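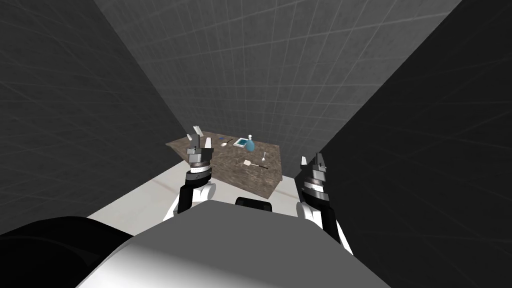
石の机の前で:ギョーゾー・メドヴェさんに聞く

2019年4月22日

ギョーゾー・メドヴェさんは、石の天板を磨く職人です。ハンガリーの小さな町で生まれ、今はジェラーブリッジ(Jellerbridge)という工房で働いています。私は月曜日の朝、工房の二階の台所で話を聞きました。私たちは英語とハンガリー語をまぜて話しましたので、日本語の訳は私の責任です。

最初に、どうして石の仕事を選びましたか、と質問しました。メドヴェさんは少し考えてから、「選んだのは父です」と答えました。「父は墓石の店をしていました。私は字を彫ることが下手でした。それで父は私に、平らな面だけを磨かせました。三年間、毎日です。」

花崗岩と大理石はどちらが難しいでしょうか。私は大理石だと思っていましたが、メドヴェさんの意見は違いました。「大理石は失敗がすぐに見えます。花崗岩は失敗をかくします。茶色の石は特にそうです。粒の色がいろいろありますから、磨き残しがあっても、夕方の光になるまで気がつきません。」そのため、彼は仕上げの確認をいつも窓の横でします。手のひらで一度、それから指の背で一度、ゆっくりさわります。

いちばん大きい注文は、レンジェル(Lengyel)という食堂の仕事でした。天板は全部で111枚で、終わるまでに一年近くかかったそうです。「十一月に届いた石だけ、色が少し赤かったのです。同じ山の石ですが、掘る場所が変わりました。店の人は気にしないと言いましたが、私は気になりました。赤い石は全部、奥の部屋にまとめました。今でもその店に行くと、奥の部屋にすわります。」

道具の話になると、声が大きくなりました。砥石はウルニコ(Urnico)の古い型を使っていて、新しい型は好きではないと言います。「新しいものは速いです。でも音が高くて、石の声が聞こえません。」石の声とは何ですか、と聞きましたが、うまく説明できない様子でした。しばらくして、「パンが焼けたとき、底をたたくでしょう。あれに似ています」と言いました。

家で花崗岩の机を使う人のために、手入れの方法も教えてもらいました。ぬるい水と柔らかい布で拭いて、そのあと乾いた布で拭きます。酢とレモンは使わないほうがいいそうです。油のしみには、重曹を水でねってのせて、一晩おきます。「それでも残ったら、しみの上に果物の皿を置いてください。私の家ではそうしています。」

最後に、弟子はいますか、と聞きました。去年から若い人が一人来ていて、まだ平らな面だけを磨いているそうです。「あと二年です」とメドヴェさんは言って、コーヒーをもう一杯いれてくれました。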